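18 August 2024
Wrist camera, the vegetable days

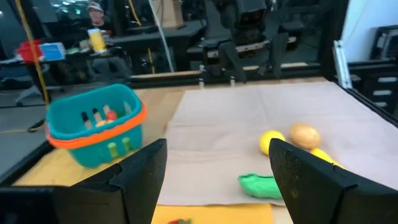

View from the wrist camera, with the lemon and the potato on the brown paper and the basket at left.

I write this in the evening, with tea, because if I wait until tomorrow I will forget the small things and only remember the number. The number is 43. That is how many good episodes I recorded today, of the task we call "produce to basket." With these we have 1061 for this task, counting from February, when I still held the controls like a person carrying soup.

The work is simple to tell. I move the arm with my hands, the arm takes one thing from the table and puts it in the basket, and the cameras and the joint positions are saved together. Then I put everything back in another place and do it again. Cremilda says the policy learns what I do and also what I do badly, so I must be careful with my habits. Last week she showed me a curve of my approach to the lemon. I always come from the left side, and always I stop a little before I close the fingers. I did not know this about myself. The model knew it very well and was stopping in the same place, for no purpose, like me.

So today I tried to come from different sides. It made me slow. For the first hour I threw away more than I kept. The potato is the most difficult for me, as it is round and the fingers have to come down exactly over the middle. When I am late by a very small amount it rolls, and then I have to decide if the episode is a failure or a recovery. The rule in the Gutar notes is that a recovery is good if it is finished in 3 seconds. I kept 2 of those. I think they are maybe the most useful of the whole day, but I cannot prove it.

The cucumber is easy when it lies across the fingers and bad when it lies in the same direction as them. I wanted to avoid the bad direction and I noticed that I wanted it, so I put it that way on purpose many times.

We still use the kraft paper on the table. Cremilda wants the folds to stay. If the paper is always flat, she says, the model will be afraid of the first wrinkle it meets. I am not sure that a model can be afraid, but I understood. The paper moves when I press too low and I have to pull it straight between episodes, though never completely straight, which is harder to do than it sounds.

After lunch there was a call with Marinho about the labels. They want one sentence for each episode, and they want the sentences to be different. I wrote "put the lemon in the basket," "take the yellow fruit and place it in the basket," "lemon, basket." The last one was not accepted.

My shoulder is tired on the right side. Tomorrow I will lower the chair. I have also to copy the files to the Sinorik disk before anybody starts a new session, and ask Cremilda if we change the basket or keep the teal one for one more week. I would like to change it. When I close my eyes I see the orange band.

Dinner was rice and an egg. I did not want any vegetables.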